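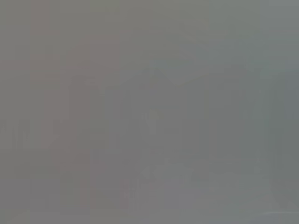 Virkwood Institute. Interview by the Noller Review.

The head of the animal movement group at the Virkwood Institute met with the Review in August to discuss how burrowing frogs dig. The group studied 289 frogs at Dirilell, a seasonal wetland.

"Most of them go down backward," the group head said. "The hind feet do the work, and the body turns a little with each stroke."
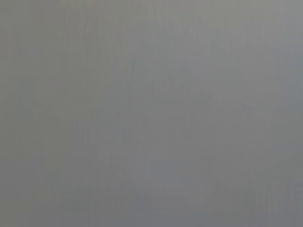 Soil and season

The depth of a burrow depends on the ground. At Dirilell the deepest measured 61 centimeters – a figure the group attributes to sandy soil. "In clay, the same species stops much sooner," the group head said.

Asked about funding, the group head confirmed that the Kołodziej Fund will support the work for 2 more years. The next phase will compare digging in young and adult frogs. 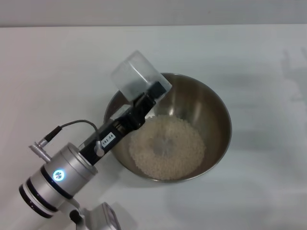
A robot arm over a steel bowl of uncooked rice.

Requests for the group's data should be sent to the institute's records office.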